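Help us run the Drakdale Library open day: participants and table hosts wanted

Varkstead is looking for people to take part in our open day at the Stadbridge reading room this February. We teach robots to do small jobs with everyday objects, the kind you find on any table where somebody has been reading or working, and for one day we're moving out of our workshop and in among the bookshelves so that people can come and see how it goes. And try it themselves, which is the fun part!

We need two kinds of people.

First, participants. We have 16 places for adults who would like to spend part of the day at a table with us, using a hand-held gripper to pick things up and put them somewhere else. You squeeze, the fingers close, and the tool records what you did. Stack the books, move the cup onto the coaster, set the bottle upright at the other end of the table, then mix it all up and go again. It's easy to learn and surprisingly absorbing. You don't need any technical background. We'd love to have people who have never been near a robot, people who cook a lot, people who fix bikes, left-handers (we never have enough left-handers), and anyone who has strong feelings about how a table should be tidied.

Second, table hosts. We have 4 paid places for the full day. A host welcomes visitors, shows them how to hold the gripper, resets the objects between turns and answers questions, or finds one of us when the question gets too deep. You should like talking to strangers and be comfortable on your feet. Experience in a museum, a school or a shop would be great, and so would plain patience. Hosts come in beforehand for a practice afternoon with Fabian Ortner, who has done more table resets than the rest of the team put together.
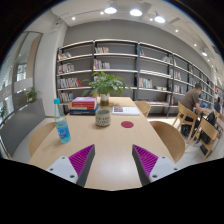
A turn lasts 15 minutes, and most people do several with a break in between. You can stop whenever you like. We want your natural way of doing things, so please don't try to move like a machine. If you normally slide a book to the edge before lifting it, slide it. If you fumble and drop something, pick it up and carry on. Fumbles are useful to us and we keep them.

Our collection so far holds 3,000 recordings, nearly all of them made by our own staff, and it shows. Wael Ashour lifts every cup the same way, and the robot has picked up the habit. Having new hands on the tools would help us a great deal.

In the afternoon Ottilie Riedl will give a demonstration with the arm from our workshop, working from recordings made on earlier visits. It will get some things right and some things wrong, and she'll talk through both. Participants and hosts are welcome to stay for it, and there's time for questions afterward.

Some practical points. The reading room stays open to its regular readers all day, so we keep our voices down. There is step-free access and you can do every task sitting. Participants get lunch and their bus fare back. The gripper records the table and whatever is around it, and we'll go over the consent form with you before you start. Take it home first if you'd like to read it slowly.

To apply, write to Edeltraud Koller at the Varkstead office and say whether you'd like to be a participant or a host, and whether mornings or afternoons suit you better. A few lines about yourself is plenty, no résumé needed for participants. Hosts, please add a short note on any work you've done with the public. Edeltraud answers everyone, usually within the week.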